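Elaheh Rahimi
Mon 28 October

For the last weeks I have been trying the Tolimton two-arm kit in our small framing workshop. Several people asked me for an opinion, so I will write it in short posts.

The kit comes in 7 boxes. Negin Mousavi helped me to build it, and we needed two evenings. The instructions are clear, except the page for the cables, which I had to read three times.

We wanted help with picture frames: turning them, holding paper and backing, handling thin panels. It is dull work for a person and difficult for a gripper, so I think it is a fair test.
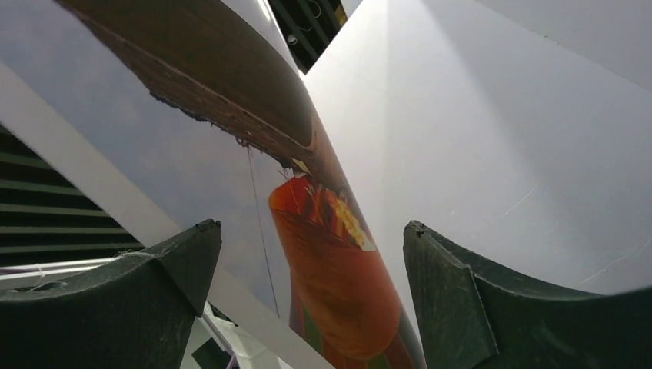
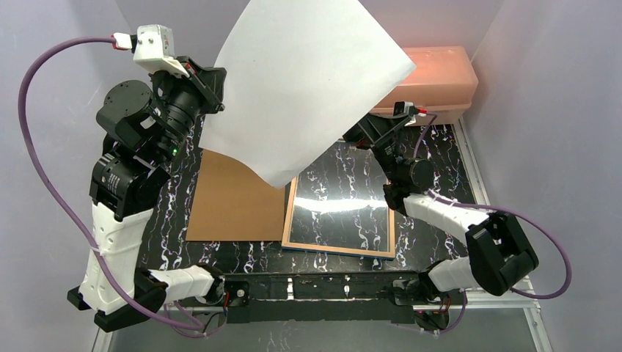
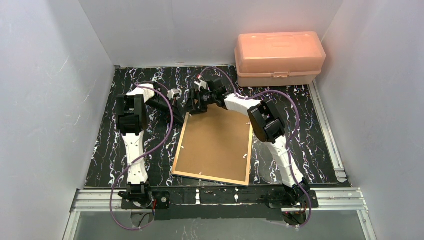
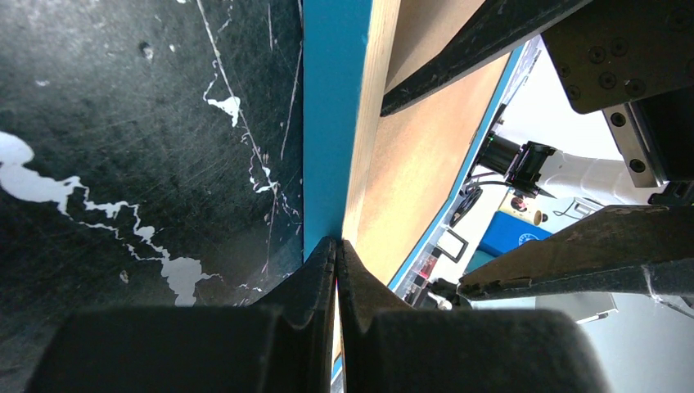
Framing and panel work with the Tolimton arms. The second and third pictures show the whole bench.

What I like: the two arms can share one piece, and the cameras at the wrists are a big help when you set up a new task. The software saves your settings for each task by name.

What I like less: glass. Reflections are a trouble for any camera, and I had to move our lamp two times. Large paper is also slow to teach. I needed about 30 tries before I was satisfied with my own settings.

Support is by e-mail only. Noel Dumlao from the shop answered me the next morning, very politely, and sent a corrected cable page.

Mahtab asked about the price. We rent it from Stullevden for 300 a month, and the first month you can give it back without a fee. I do not know the price for buying.

Will we keep it? For small frames I say yes. For the big ones from the Farahani order I still prefer my own hands. I will write again when I have tried the softer finger pads.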